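Chapitre 7
Les corvées ordinaires : où en sont les machines ?

Il y a des questions que l'on pose aux spécialistes de la robotique dans tous les dîners, et la première est toujours la même : quand est-ce que l'un de vos engins viendra débarrasser la table ? On la pose en riant, un peu par politesse, et pourtant elle mérite que nous lui consacrions un chapitre entier, car elle touche à ce que notre discipline a de plus difficile. Une machine sait souder une portière avec une régularité que nul ouvrier n'atteindra jamais - et la même machine, placée devant un évier et trois assiettes sales, se trouve aussi démunie qu'un voyageur qui ne parle pas la langue.

Dans les chapitres précédents, nous avons travaillé sur des ateliers, c'est-à-dire sur des lieux que l'on a construits pour les robots. Les pièces y arrivent toujours dans le même sens, l'éclairage ne change pas, et l'on a pris soin de ne rien laisser traîner. La maison est tout le contraire, et c'est ce qui fait son charme pour nous autres, lecteurs curieux. Nous la visiterons d'abord en simulation, dans la cuisine Calirer, que vous retrouverez jusqu'à la fin de cette partie.
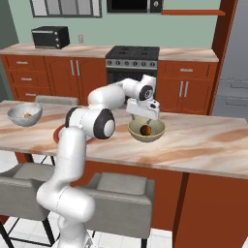 La saisie d'un petit objet au fond d'un récipient creux est l'un de ces gestes que nous faisons sans y penser, en bavardant, parfois même en regardant ailleurs. Pour un bras articulé, c'est une affaire de géométrie assez serrée. Au-dessus du bol crème, la pince se présente doigts vers le bas, et l'objet brun et rond qui s'y trouve ne lui laisse guère d'autre choix : par le côté, elle rencontrerait le bord. Il faut donc arriver par le haut, descendre entre des parois qui se resserrent, et garder assez de place pour ouvrir puis fermer les doigts. Ajoutez à cela les tabourets, que le bras doit contourner sans les bousculer, et vous comprendrez pourquoi la planification de trajectoire occupera toute la section 7.2.

Prenons le temps de nous arrêter sur le mot « corvée » lui-même. Dans la langue courante, il désigne une tâche ennuyeuse. Pour l'ingénieur, il désigne plutôt une longue suite de petites décisions dont chacune dépend de la précédente. Vider un plan de travail, c'est reconnaître ce qui s'y trouve, décider de ce qui se garde et de ce qui se jette, prendre, transporter, poser, puis recommencer en ayant retenu ce que l'on a déjà fait. Un robot qui réussit chacune de ces étapes presque toujours peut très bien échouer souvent à la tâche complète, et nous verrons qu'un calcul élémentaire suffit à s'en convaincre. Supposez une corvée de 20 étapes indépendantes : même un taux de réussite flatteur à chaque étape donne, une fois multiplié par lui-même, un résultat qui refroidit les enthousiasmes.

Les fruits sont de merveilleux professeurs de modestie. Ils roulent, ils n'ont ni poignée ni face plane, et il n'en existe pas deux pareils. Voyez l'orange, avec sa peau grenue, encadrée par les deux doigts gris : de si près, la caméra distingue fort bien les pores de l'écorce, mais le bas du fruit lui est caché par la base de la pince. Voir beaucoup de détails et voir ce dont on a besoin sont deux choses différentes, et nous y reviendrons longuement. 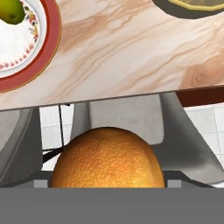
7.1 Apprendre par l'essai

Comment enseigne-t-on ces gestes ? La méthode la plus naturelle consiste à montrer, puis à laisser essayer. Le simulateur rend ici un service considérable, puisqu'un bol lâché n'y coûte rien à personne. Dans le projet Waaka, qui nous servira de fil conducteur, chaque tâche est répétée jusqu'à 2 000 fois, en déplaçant un peu les objets d'un essai à l'autre. Le projet Tika, que nous étudierons ensuite, part des mêmes tâches et s'intéresse au passage vers une vraie cuisine - passage délicat, comme vous l'imaginez, parce que les frottements, les reflets et les sauces collantes se laissent mal mettre en équations.

Considérez aussi ce qui change lorsque l'on ne saisit plus l'aliment, mais le récipient qui le porte. Il faut alors se soucier de l'inclinaison, et se demander à chaque instant si le contenu va rester en place.

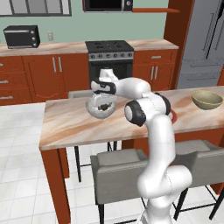
Figure 7.3 - Bol blanc tenu incliné au-dessus de l'îlot, avec son contenu brun foncé.

Faut-il donc répondre non à nos amis du dîner ? Je vous proposerais une réponse plus nuancée. Certains gestes isolés sont à notre portée, dans une pièce connue et avec des objets familiers. La corvée entière, menée du début à la fin dans une cuisine que le robot découvre, demeure un problème ouvert, et les exercices de la section 7.3 vous donneront l'occasion de mesurer vous-mêmes la distance qui sépare l'un de l'autre. Avant de les aborder, relisez si besoin le chapitre 3 sur les changements de repère : nous en ferons grand usage dès la page suivante.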